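Dalia Jõgi has cooked in small rented kitchens for most of her working life, and for the past four years she has run the weekday lunches at Stirico, a shared workspace with no stove and no oven. Nele Reinholz keeps the accounts there and does the ordering. I spoke with both of them on Friday, November 15, 2019, after the lunch plates had been put away.

The subject was supposed to be the menu. We spent most of the time on the microwave.

"People ask for the recipes and I give them the recipes," Jõgi said. "Then they come back and say it was cold in the middle. So now I ask them first what dish they used."

She prefers shallow dishes for almost everything. A deep bowl of rice or stew heats at the edge and stays cold in the center, and stirring it halfway through only helps if there is room to stir. In a low tray with a rim, the food can be spread out and covered.

"I would take a tray over a bowl every time," she said. "You spread it thin, you leave a gap in the middle if you can, and you put a plate on top. It's not complicated."

Reinholz was less sure about the trays at first. The first batch she ordered, from a supplier called Trustuline, cost $89 and warped within a month.

"They were sold as kitchen trays and I didn't read any further," she said. "They were fine for carrying bread. Dalia put one in with a lasagna and it came out a different shape."

Since then, the plastic trays have been used for carrying and for cold food unless the base is marked as safe for heating. Hot food goes in glass or ceramic. Jõgi checks the base of anything new herself, and she has asked people who bring lunch from home to do the same.

The microwave is a plain white one with two round dials on the front. Jõgi chose a model without a keypad.

"With a dial you can see what you're doing," she said. "Someone who has never been in the building can heat soup. With the old one, there was always a person standing there pressing the clock button."

It stands on a light wooden table, and a cream-colored plastic tray gets moved in and out of the space in front of it all day.

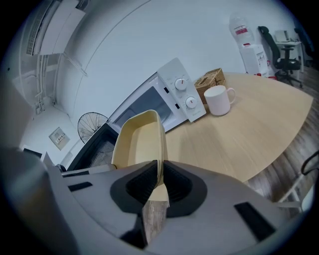
## Cleaning, and what it costs

Reinholz said the running costs are low. The microwave and the table together came to $164, and the table was secondhand. The largest expense was the wall outlet, which had to be moved by an electrician from Carrasco.

"That was $561," she said. "I still think about it."

Cleaning is done twice a day. Jõgi heats a cup of water with a slice of lemon, leaves the door shut for a few minutes, and wipes the inside with a soft cloth. She doesn't use scouring pads. The door gets wiped on both sides and along the seal, where crumbs collect.

"Most people clean the bottom and stop," she said. "Look up. The ceiling is where the tomato sauce is."

The trays are washed by hand and dried standing on edge. Stacked wet, they stick together and start to smell. Reinholz has priced a drying rack from Flideck but has not ordered it.

I asked whether they would like a full kitchen. Reinholz said the building would not allow it before May at the earliest, and that she had stopped asking. Jõgi said she would want an oven for bread and would probably leave the rest alone.

"Potatoes, fish, rice, oatmeal, I do all of that now," she said. "The fish is better than people expect. Low power, covered, a little water in the dish. Then let it sit with the door closed, and don't open it to check."

Monday's lunch will be potatoes with dill and sour cream. Reinholz had the order open on her desk when I left and was asking how many pounds.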